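Office Administrator, Roltport Branch

Stollell invites applications for a full-time Office Administrator. The successful candidate will answer calls, keep supplier records and process up to 700 invoices a month. At least two years of office experience is required.

The post is for 40 hours a week and reports to Revathi Varma, Branch Manager.

Desks at the branch have white tops.

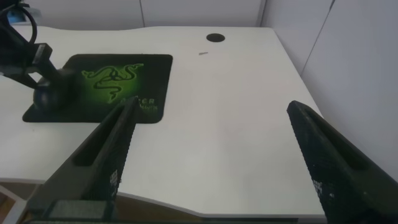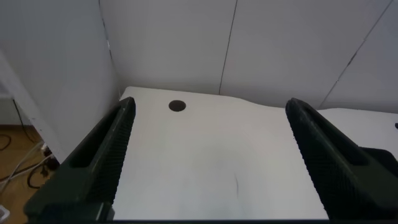
Applicants should send a resume and cover letter to Harish Nadar, Human Resources, quoting reference 216. Interviews will be held at the Roltport branch. Stollell is an equal opportunity employer.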